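My New Kitchen: All Your Questions in One Place

Thank you so much for the lovely messages since the open house!! I had 278 emails and I'm slowly getting through them, so I've put the ones that keep coming up on one page.
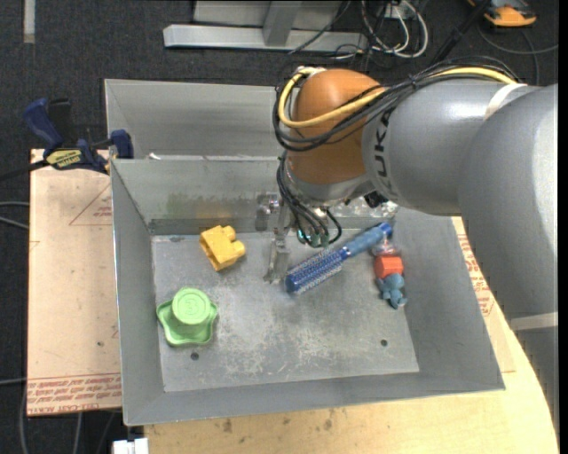

Who designed it?
Me, with a lot of help from Krum Kovačević at Jurić. I turned up with a folder of magazine cuttings and he was terribly patient with me (I changed the island three times).

What colour are the cupboards?
It's called Premirura, a soft green that goes almost grey in the evening. The walls are plain white and I love them.

Where are the handles from?
Prendia! I bought 15 and then needed two more, so do count your drawers first.

Did you go over budget?
Yes, by £1,248, and most of that was the sink. No regrets at all.

How long did it take?
We started in January and I was cooking in it eleven weeks later. We lived on toast and soup in the spare room until then, and my husband would like it known that he did the washing up in the bath.

Is the worktop hard to look after?
Not a bit. Warm soapy water and a soft cloth, and I oil it when I remember.

Can I come and see it?
I'd love that, but the next open day is full. Kistuvix are keeping the waiting list, so drop them a line and they'll add you.

Page updated 24/04/2024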